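The pharmacy on Cullmont closed at six, and by ten after Valbona Hoxha had her coat off again and was sitting at the table with her mother's pills. She had told her brother she would do it on Sunday. But her mother had called twice that afternoon to say the white ones were mixed up with the others, and Valbona knew she wouldn't sleep until it was done.

Orange bottles, caps, something to put the pills in. It was always the same job.

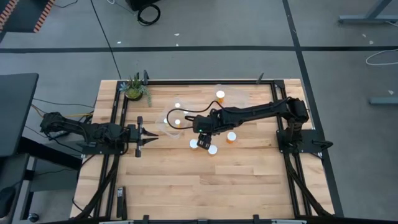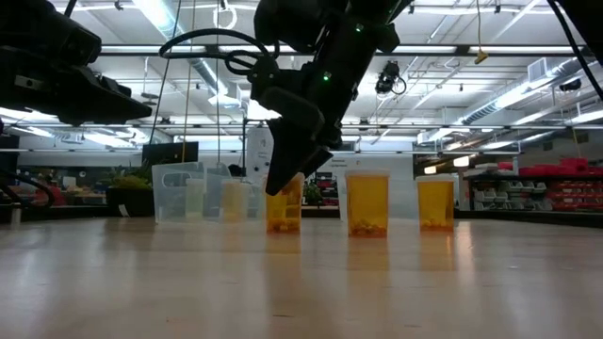 Her mother had been on the heart medicine since July. Before that it was only the blood pressure pills and a vitamin she bought by mail from a company called Fledico, which cost too much and came in a box with a picture of a lake on it. Now there was a morning set and a night set, and one that had to be taken with food, and her mother did not like to eat before noon.

Valbona read the first label twice. Then she wrote the name on a piece of paper, and under it what it was for, in Albanian, in big letters. She did the same for the next one. Her mother could read English well enough, but she wouldn't do it without her good glasses, and the good glasses were usually in the car.

The phone rang.

"Did you find the white ones?" her mother asked.

"I'm doing it now."

"Mrs. Pyo says her daughter buys her a machine. It rings when you have to take them."

"Do you want a machine?"

"No. It rings."

Valbona put the phone on speaker and set it down by her elbow. Her mother talked about the landlord, then about the bus, then about the bill from the hospital. The bill was for $1,582. She had put it in the drawer with the dish towels.

"Why is it in there?"

"So I don't have to look at it."

"Mom, they give you 25 days."

"I know how many days. It came on 22nd November, a Friday. I wrote it on the back, the way your father used to."

Valbona stopped with a cap in her hand. Her father had written the date on everything that came into the house. Gas bills, the warranty for the toaster, birthday cards. When he died they had found a shoebox with more than 100 envelopes in it, each one dated in blue pen, and neither of them had been able to throw it out. It was on the top shelf of her own closet now, behind the suitcase.

"Bring it tomorrow when I come," she said. "I'll call them."

"You'll have to wait on the phone."

"I'll wait."

She heard water running on the other end, and the cat complaining. The cat was named Zurko and he was fourteen. He also took a pill, half of one, in a piece of cheese.

"Are you eating?" Valbona asked.

"I'm making soup."

"Then take the one that goes with food. You have two left from last week in the blue dish."

There was a long pause, and the sound of the dish being moved.

"These are the white ones," her mother said.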